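Contents | Previous chapter | Next chapter | Glossary | Index

Chapter 7
Editions, States and Proofs in Printmaking

A print becomes part of an edition when the artist or publisher fixes the number of impressions to be taken and records that number. The practice is now so common that students often assume it to be as old as printmaking. Most early plates were printed on demand until they wore out, and no total was declared. This chapter deals with the terms used to describe the impressions of an image, the marks by which they are identified, and the records a workshop should keep.

Three terms must be kept apart. A state is a stage in the working of the plate, block or stone; any deliberate change to the printing surface creates a new one. A proof is an impression taken outside the numbered run. An edition is the numbered run itself. A single image may therefore exist in several states, with proofs of each, and in one edition taken from the last.

The etching Alten, by Halvard Strand, is used throughout the chapter. It passed through six states before editioning. The first four differ only in the depth of the aquatint, and the fifth adds drypoint along the lower margin. The drypoint burr was scraped back in the sixth, from which the Isaksson workshop printed the edition.
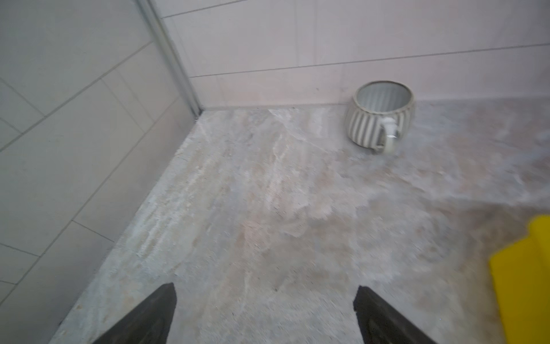 Fig. 7.1 Stone-like surface with pale marbling and lighter veins.

Numbering is written in pencil below the image, usually at the left, as a fraction. The lower figure gives the size of the edition and the upper figure identifies the sheet. The upper figure does not reliably show the order of printing – sheets are commonly dried, sorted and signed in a different sequence. A low number is not in itself evidence of an early or sharper impression.

Proofs carry letters in place of a fraction. Artist's proofs are marked A.P. and printer's proofs P.P. The impression approved as the standard for the run is marked B.A.T., from the French bon à tirer, and is normally kept by the printer. In the Sollivel portfolio by Riku Uchida, eight artist's proofs are recorded for each plate and are listed separately from the edition.

Section 7.1 describes the workshop record. Section 7.2 considers cancellation of the plate, and Section 7.3 the status of later impressions taken from plates that were never cancelled.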